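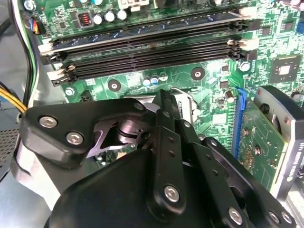 A robot gripper over the motherboard of a desktop computer. The memory slots are at the top.

How a robot arm works inside a computer

Stoddale is a shared workshop where people bring machines to repair or build. One project there is called Werska. It is a robot arm being set up to work on the insides of desktop computers. This page explains the parts of the job and the words used for them.

The motherboard

The large green board inside the case is the motherboard. Every other part of the computer connects to it. The thin lines on its surface are called traces. They are made of copper and carry electrical signals from one part to another, in the way that wires do.

The long narrow slots are for memory. A memory module is a thin board that stands on its edge in a slot. At the ends of the slots are latches, which hold a module in place. The blue slot is a different type. It is called a PCI Express slot, and the graphics card fits into it. A graphics card works out what to show on the screen.

The small cylinders are capacitors. A capacitor stores a little electrical charge and lets it out again when it is needed. This keeps the supply of electricity steady.

The gripper

A gripper is the hand of a robot arm. The Werska gripper has flat black plates joined by screws and pivots. A pivot is a point that a part can turn around, like the pin in a pair of scissors. A set of plates joined in this way is called a linkage. When a motor turns one part of the linkage, the other parts have to follow, and the fingers open or close.

A motor does not know where the finger is unless something measures it. The measuring part is called an encoder. It reports the position of the joint to the control program, which in this project is named Jillel. Jillel compares where the finger is with where it should be, then corrects the difference. It repeats this many times every second.
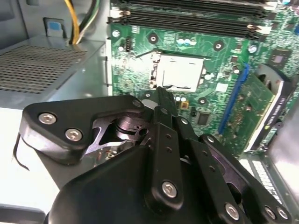 The square metal part in the socket is the lid of the processor, or CPU. The processor carries out the computer's instructions. Its lid is called a heat spreader, and it passes heat from the chip to a cooler fitted on top. The lever beside the socket locks the processor down.

Working near the processor is slow. The arm is limited to 3 millimetres of movement per second inside the case, and it stops if it feels a push it did not expect. The list of positions for one full practice run is 3344 lines long. Most of those lines are very small steps.

Words to know

Linkage: stiff parts joined so that moving one moves the others.
Encoder: a part that measures how far a joint has turned.
Socket: the holder that connects a processor to the motherboard.
Trace: a copper line on a circuit board.

Safety

Never open a computer that is plugged in. Do not open the power supply at all, as it can hold a dangerous charge after it has been switched off. Ask an adult before using any tools.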